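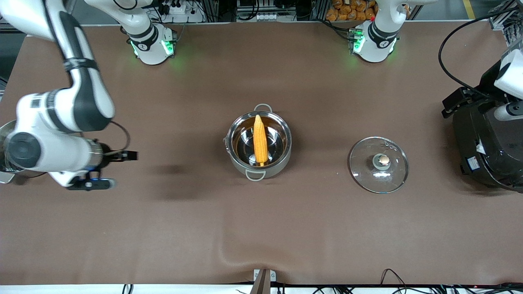

Colour advice for workplaces is sold with more confidence than almost anything else in the fit-out trade, and week 3 is where we start taking it apart. You will be told that blue calms, that yellow wakes people up, that green helps the eye rest. Before any of that can be tested you need to know what colour the worker is looking at, and a paint chip won't tell you. Light near a surface changes it. The matte brown covering on the long table has a faint green glow on it at the far left, thrown by the ring of green light beside it, and if you sampled the brown there and again out in the middle you would have two different readings from one material. Most of the studies in your reader took one reading, or none.

Workplace Interiors, Kolidbridge campus
Week 3 notes: Colour claims and how to read them

These notes go with the lecture and don't replace it. The reader has the three short papers. Bring your own copy to the workshop on Saturday, since the library set is reference only.

1. What is being claimed

Claims about colour at work come in several strengths and the trade slides between them without warning. The weakest is preference: people say they like a room. Next is mood, where people tick a box saying they feel calm, or alert, or whatever the boxes offer. Then performance, where somebody measures typing, proofreading, sorting or errors. The strongest is a business claim, usually about sick leave or staff turnover.

A brochure will often quote a preference finding and print a business claim underneath it. Nothing on the page says the one caused the other. The layout does the work. When you read supplier material this term, write down which strength of claim the evidence supports and which strength the headline makes. They will differ more often than you expect.

Preference is not worthless, by the way. If the people who use a room dislike the walls, that's a fair reason to repaint. It just isn't evidence that they will file faster afterwards.

2. The Zostico survey

Zostico sells wall paint in a "focus range" of muted greens and grey-blues. Its leaflet rests on a survey of 732 office workers, and the figure is printed very large. It's a decent number of people. I have no quarrel with the number.

My quarrel is with the question. Workers were shown coloured panels on a screen and asked which would help them concentrate. None of them worked in a room painted in the colour. What was collected is a set of opinions about colour and concentration, from people who have read the same magazines as the rest of us. If you have been told for years that green is restful, you'll pick green. The survey measures how well that message has travelled.

There's also the screen. Every person answered on their own, at whatever brightness it was set to, in whatever room they were in. The leaflet gives paint codes for the panels as though each person had seen the same thing. They can't have.

A student last year defended the survey on the grounds that belief might matter: if people think green helps, perhaps it does help. Fair point, and it could be tested. It wasn't tested here.

3. The Munshi office trial

The Munshi trial is better and you should give it credit before picking at it. Real rooms, real staff, real work. Staff in a claims office were followed through a repaint, 329 of them, with error rates taken from the ordinary checking system. Nobody was asked to sit in a booth and stare at a card.

Errors fell after the repaint. The report says so on its first page and the graph is honest, with the axis starting at zero (rarer than it should be).

Now look at what else changed. The old carpet went. The ceiling tubes were replaced. Desks were moved out from the walls to let the painters in, and the report says some "remained in their new positions by agreement". Staff had been consulted on the colour, which tends to please people whatever is chosen. Any of these might explain fewer errors, alone or together, and the design gives us no way to pull them apart.

The missing piece is a comparison office. Had a second floor been given the carpet, the tubes and the consultation, then painted its old colour again, we would know a good deal more. It would have cost a few tins of paint. I suspect it wasn't done because a fresh coat of the same colour is hard to sell to a finance department, which is an understandable reason and still leaves a hole in the result.

Watch the timing as well. The "after" figures stop while the paint was fairly new. Any change to a workplace can give a lift that fades. A trial that ends early will catch the lift and miss the fade.

4. Lamps, and the trouble with "colour neutral"

Jevon makes the fittings in a lot of the case studies we use, and its sales sheet calls the light "colour neutral in use". I have asked what "in use" means and haven't had an answer I could put in these notes.

No lamp is neutral in every room. Light leaves the fitting, hits the floor, the walls, the furniture and people's clothes, and some of it arrives at the desk having picked up colour on the way. A warm timber floor warms everything above it. A red partition will tint a white page if the page is close enough and the partition well enough lit. Small sources count too when they sit near a surface: chargers, exit signs, the standby lights on equipment. They do little to the room as a whole and quite a lot to the patch beside them.

Gloss matters here, and the reader skips it. A glossy surface gives you a reflection of the source, a bright spot that moves as you move. A matte one spreads the light, so a tint shows up as a soft stain with no clear edge, and people tend to read it as the colour of the thing itself. That's one reason clients complain that a bench top is "the wrong brown" when the supplier has sent the right one. Check the light before sending it back.

Ripples and folds in a soft covering do something similar. One side of the rise faces the lamp and the other doesn't, so you get a lighter strip and a darker strip out of cloth or sheet that's all one colour. Smooth it flat before taking a reading, or take readings well clear of it and say so in your log.

5. What a fair test would need

You will be asked to plan one for the assignment. I don't expect you to run it.

Say which colour, measured on the wall, under the working lights, at the time of day when the work is done. A code from a fan deck describes the paint in the tin.

Say what you expect to change before you look. If you measure errors, speed, mood, sick days and coffee drunk, something will move by luck, and it will be tempting to write about that one.

Have a comparison group that gets the same fuss. The painters, the disruption, the emails from facilities, all of it.

Keep measuring after people have stopped noticing. How long that takes is a fair thing to argue over in your plan. I would rather see a poor guess with reasons than a round number without any.

Report it if nothing happens. A test that finds no effect is still a finding, and the shortage of them in print should make you wonder what is sitting in drawers.

6. So does colour do anything?

Some of it surely does. Contrast between a work surface and the item on it affects how easily you can see the item, and nobody sensible disputes that. Dark pens on a dark bench get lost. Glare off a pale glossy top is tiring by mid-afternoon. Marking a step edge in a contrasting colour is ordinary good practice. These are effects on seeing, and you can check most of them yourself with a desk and a lamp.

The further a claim gets from seeing, the more I want from it. Calm, focus, creativity and loyalty to the firm are a long way off. The evidence I've read for those is thin, mostly paid for by people with paint to sell, and rarely repeated. You may find something better. If you do, bring it in and I'll change the notes, as I did with the section on glare.

Assignment

Choose one colour claim from supplier material, any supplier, current this year. Write 2 pages. State the claim in the supplier's words, then in your own plain words. Say what evidence is given, what strength of claim it supports, and what you would need to see. Finish with your plan for a fair test.

Marks go to the reading of the evidence. I don't mind which side you come down on. Don't spend half a page on the history of colour theory; I have read that half page many times.

Due in November, date on the course page. Late work goes through the office and not through me.

For next week read the chapter on noise, and skip the boxed section on plants, which we will come to later.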